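Rilel Two-Arm Sorting Kit with Mutora Policy
Research equipment > Manipulation > Bimanual kits

Supplied by: Flurnumside
Availability: built to order
Page maintained by: Sylvie Fortin
Last revised: 18/07/2025

What it is

Rilel is a two-arm setup with parallel grippers and a small camera at the wrist, sold together with Mutora, a trained policy for sorting small flat goods into bins. Mutora comes out of a paper by Irina Tănase and Ravinder Chan, and the paper makes a strong claim: that a policy trained on one kind of packet will sort other kinds after a handful of extra demonstrations.

We sell the kit. We are less sure about the claim, and this page says why. If you only want the arms, skip to Ordering.

The method in short

An operator drives both arms by hand through the sorting job, and the system records what the wrist cameras see along with the joint positions and the gripper openings. Mutora is trained on those recordings. The released version used 1,111 demonstrations, all on small sealed packets and narrow wrapped strips, with one bin for each type. There is no separate object detector and no list of products. The policy looks at the camera view and outputs the next short stretch of motion for both arms.

The authors argue that the wrist view matters most. A packet lying flat on a floor or a mat is a thin target, and an overhead camera tends to lose its edges against the surface. We agree with that part. It matches what we have seen with the older Alemneh rig, which used a single camera on a pole and had trouble with anything that lay flat.

Where we have doubts is the word "sorting." The policy has to do two jobs: pick up a thin thing, and decide which bin it belongs in. The paper reports them as one score. A run counts as a success when every item ends up in a bin with its own kind, and when a run fails you can't tell from the tables whether the gripper fumbled or the policy picked the wrong bin. Those are very different problems for a buyer. The first you might fix with new fingertips. The second means more training.

There is also the matter of hints. In most of the training runs the bins already hold some of the right items before the arm starts moving. A bin heaped with green-and-white strips is a pretty loud clue about where the next green-and-white strip should go. 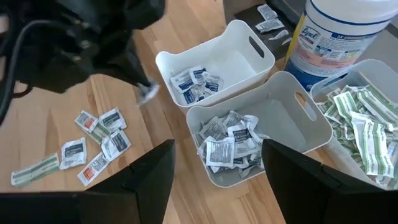
Iddrisu Osei ran our own check in February with the bins emptied before each run. He did 25 runs with the released policy and no extra training. In 6 of them every item went where it should. With the bins pre-filled, using the same items in the same room, the count was clearly higher, but we changed the lighting partway through that set and won't quote it. We may repeat it. The authors were sent both sets and replied that matching against what is already in the bin is a fair way to sort. Maybe so. It isn't what most people would expect from the abstract.

What we think holds up

The picking is good. Flat packets come up off hard floors and thin mats more often than we expected, and the fingers don't need suction. The two arms stay out of each other's way most of the time, even when one is holding a packet close to a bin while the other is down near the floor.

Crumpled packets are fine. The printing on the front gets bent out of shape and the policy doesn't seem to mind, which makes us think it leans on color and overall shape more than on text. We haven't tested that properly - Darcy Doucette has a plan for it using packets turned face down.

What we would not promise

Sorting between types with similar colors. The paper's types are easy to tell apart, and there is no test with two lookalikes.

Items with no bin of their own. Mutora has no way to say "none of these." It may leave the item where it is or drop it in the nearest bin, and we have seen both.

Speed. The videos on the project page are sped up four times, and the label saying so is small.

Other people's floors. We tested on ours. A glossy floor or a busy pattern could be a different story, and the paper doesn't cover it.

What's in the kit

2 arms with parallel grippers
2 wrist cameras with mounts and cables
4 white plastic bins with handle cutouts
Operator controls for recording new demonstrations
Mutora weights and training code, under the authors' research license
Printed setup guide

Packets, strips and other test goods are not supplied. Buy your own, and buy plenty of each type, as the seals wear out with handling.

You will also need a workstation with a recent graphics card. The setup guide lists the ones we have tried.

Ordering

The arms can be bought without Mutora, and the price difference is small. Labs that want to collect their own data and train something else may prefer it that way.

If you are buying because of the paper, ask us for Iddrisu's run log first. It lists each run with the item that went wrong and whether it was a missed pick or a wrong bin. Send requests to Flurnumside sales and mark them for Sylvie Fortin. Returns are accepted on unopened arms only.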